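Student team moves gripper project to two-handed tasks

Tue 22 September - The student manipulation project at Drallano Technical College has started its second term of work, with the hand-held gripper group switching from single-hand pick and place to tasks that use two grippers at once. The group meets in the old machine hall, built in 1936, and has 14 members this term.

The project is supervised by Pranab Samarakoon, who teaches control systems at the college. Students operate the grippers by hand, record each attempt, and use the recordings to train a motion policy that will later run on the college's pair of fixed arms. The policy software, named Falari, was written by last year's group and is being revised.

According to Samarakoon, the first term produced usable recordings but exposed a problem with object choice. Most of the items were small, stiff and matte. Policies trained on them did poorly when given anything with a smooth or shiny surface, and closed too early when the object was wide compared with the jaw opening.

"We had a model that was very good at wooden blocks," he said. "The new object list was written to break it."

The new list is made up of household goods, including lidded plastic containers, and the work area has been fitted out with storage items such as wire baskets. Each recorded attempt must start with the fingers open and end with the object released. Attempts that are interrupted are kept but labeled separately, so they can be used later to train the system to recover from a missed grasp.

Hòa Vương, a third-year student who leads the hardware side, said the finger pads are the part that needs the most attention. The group uses fabric over a thin foam backing. Bare plastic fingers slipped on glossy lids in early tests, and solid rubber gripped well but dragged on release and shifted the object after it had been set down. Fabric gave the most repeatable release. The drawback is wear - the edges fray with use, and loose threads can change the contact area from one attempt to the next.

The group now logs pad condition at the start of each session on a scale of zero to four. Pads are replaced at four, or earlier if the backing is exposed. Vương said the team decided against fitting new pads every session, as the policy should also see worn ones.

"If all the training data comes from fresh pads, the arms will only work with fresh pads," she said.

Timing between the two grippers is the other open question. Each unit keeps its own clock, and the recordings are lined up afterward. The current method leaves an error of up to 40 milliseconds, acceptable for slow handling but too large for passing an object from one gripper to the other. A shared trigger line is being tested. If it holds up, handover tasks will be added to the list.

The group plans to enter the Hoven student manipulation meet in December. Teams there are given a set of objects they have not seen before and must sort them into storage within a fixed time. Drallano entered 2 arms last year and finished the sorting round, but lost points for dropped items. The Nghiêm workshop fund has covered travel costs for this year's entry.

Sessions are open to first-year students who have completed the lab safety course. No programming experience is needed for recording work.

Comments

tmarsh_lab: Is the pad log going to be published with the recordings? It would be more use to us than the trained policy.

Vương H.: Yes, pad score is a field in every session file. The foam thickness is in there too.

oldhall: Good to see that building used. Does the 40 ms include camera delay or only clock drift?

Vương H.: Both together. We have not separated them yet.

R. Dell: What happened with silicone pads? We had decent results, but they picked up dust and had to be wiped down between runs.

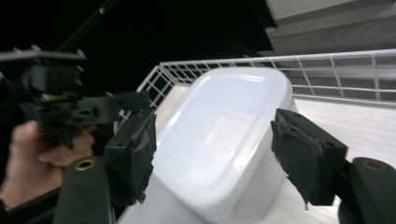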